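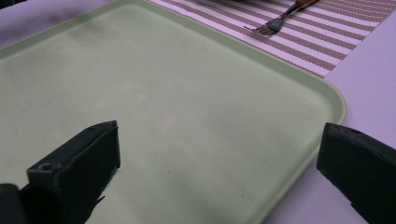 Students teach table laying with hand-held grippers

Print this page | E-mail this story

Members of the Skema robotics club have begun work on this year's student project, which sets out to teach a robot arm to lay and clear a table. The club will enter it in the Tamer student contest in November.

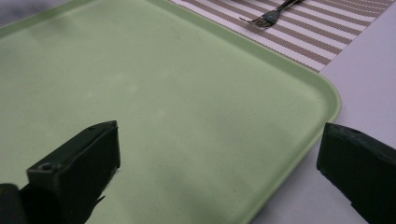
The project has 391 recordings so far and needs 100 more before training can start. Each one is made by a student working a pair of grippers by hand, with a camera on each.

"People rush at first," said Edgardo Evangelista, who runs the club. "We ask them to slow down and keep the fingers wide until they are over the thing they want." 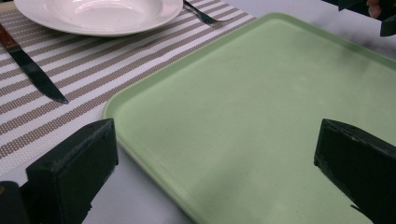

Teams at the contest get three attempts at a full place setting. Four other clubs have entered, among them last year's winners, Rirkedetti.

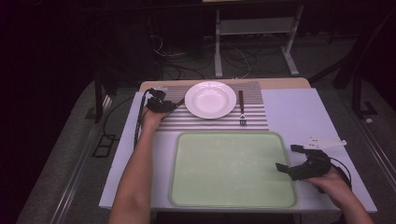

A gripper in each hand at the table, with the plate and fork on the striped placemat.

The club meets at 4 pm in the Skála building and is open to all years.

Filed under: Schools and Colleges, Technology

Contact us | Copyright, all rights reserved | Back to top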